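Trornik Twin bench cell
Demonstrations and open day

Home > Bench cells > Trornik Twin

The Trornik Twin is a two-arm cell for sorting, passing and binning small soft goods such as hook-up wire, patch leads and tubing. It is built for short runs, where the parts change more often than the shift does. Both arms carry parallel grippers and can work on the same item.

Order code: 551
Reach, each arm: 699 mm
Supply: single phase, standard wall socket
Fingers: long tapered or flat, changed with a hex key
Programming: by hand guiding, or from the Semov tablet

See it working

We run the Twin at our Nseir showroom every March, and by appointment for the rest of the year. The open day starts at 10 am. Doors stay open until 4 pm, with a break at midday when the arms are switched off and you can handle the fingers and fittings yourself.

The demonstration job is cable sorting. Wire is put down on the table in a tangle, one colour at a time, and has to end up in the bin for that colour. It is a fair test of a two-arm cell, as loose cable never lies the same way twice and one gripper on its own tends to drag the whole lot along. Fares Sleiman runs the morning session and Efua Akpalu the afternoon one.

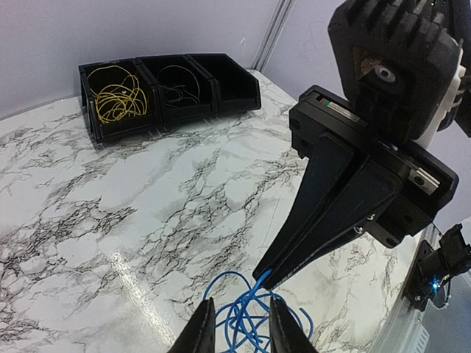 Malcolm Ashworth wrote to us after the last open day that he would have liked to see it with stiffer cable, and that the handover between the arms was slower than he had expected but he didn't see it drop anything. He also asked for the cycle log, which we now print and leave on the side.

On stiffer cable: yes, bring some. We can set up a new type in the time it takes to have a coffee, provided it will bend by hand. Please send a short sample beforehand if it is armoured or has connectors already fitted - some plugs are too wide for the tapered fingers and we will need to change to the flat ones.

What to bring
- Your own parts, in a bag or box with your firm's name on it
- A bin or tray if you use a particular one
- Flat shoes

Places are booked by the half day. There is no charge. Children over 12 may come with an adult, but must stay behind the floor line while the arms are powered.

Options and spares

Tapered finger set, pair
Flat finger set, pair
Vura bin rail, to fit the rear of the table
Finger pads, box of 500
Service kit, due every 2000 hours

Prices are sent on request. Lead times are given with the quotation.

To book a place or ask for a visit at your own site, contact Randa Awwad at the showroom desk between 9 am and 5 pm.

Related: Trornik Single | Semov tablet | Bin rails and trays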